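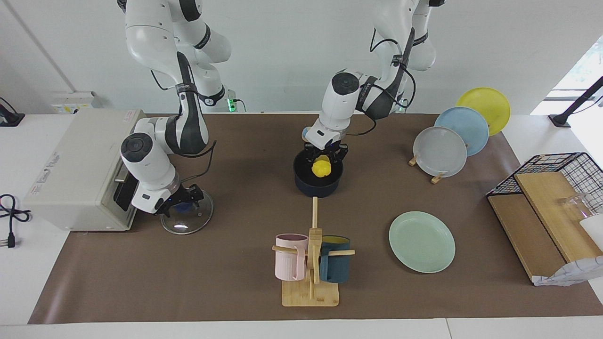 TOLEDO, November – Members of the regional housewares study group spent Friday at the Clernico distribution and repair center, where 14 participants toured the returns floor, the parts library and the packaging hall.

The visit opened at 9 a.m. with remarks from Agata Gatti, director of operations. Ms. Gatti reported that the center receives 2,000 returned kitchen items in a typical week, from toaster ovens to glass lids, and that most are sorted by the end of the next working day.

Participants then moved to the parts library, which holds spare knobs, hinges and door seals for 300 models, including the discontinued Plostinar line. Jagadeesh Varghese, who manages the library, explained how drawers are labeled by fitting size – a change made after repair staff found that many models share the same parts.

Discussion over lunch centered on return shipping, and in particular on the cost of replacing glass damaged in transit. The packaging hall was open for 3 hours in the afternoon. Staff there are comparing molded paper trays with the foam inserts now in use.

The group thanks Clernico for its hospitality. Its next visit will be to the Trino enamel works.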